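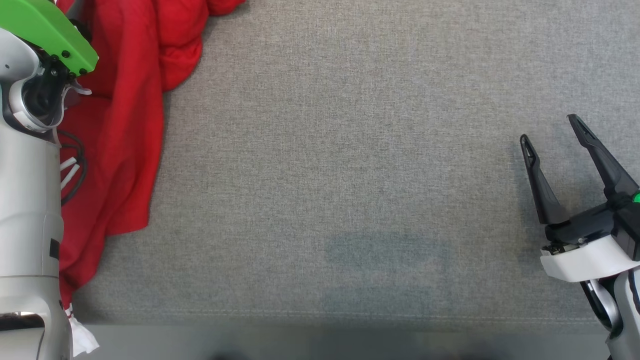 Robot arm with a lime-green fitting above the wrist joint.

GRELTON – The Adeleke Prize for young engineers will be presented in November at Grelton Civic Hall, with Ratree Panyasiri as guest speaker, the organizers said.

Panyasiri, technical director at Mateck, will open the evening at 6:30 p.m. and hand out the awards in the senior category. She replaces Aminu Ibrahim, who was named as speaker earlier in the year and will now chair the judging panel.

The prize received 413 entries, of which 80 went forward to a second round of written review. The final list has 34 names in four categories: software, mechanical design, energy and public works. Entrants had to be under 30 and submit a working design file, a cost sheet and a test report.

“The test reports decided most of the close cases,” Ibrahim said. “Several strong designs were marked down for missing load data.”

Arnus, the main sponsor, will fund one paid placement of six months in each category. The placements start in the spring and may be split between two sites. Entrants who did not reach the final list can ask for their score sheets by email until the end of the month.

The hall will be set for roughly 200 guests. Finalists may bring two guests each – names must be sent to the organizers before badges are printed. Doors open at 5:45 p.m.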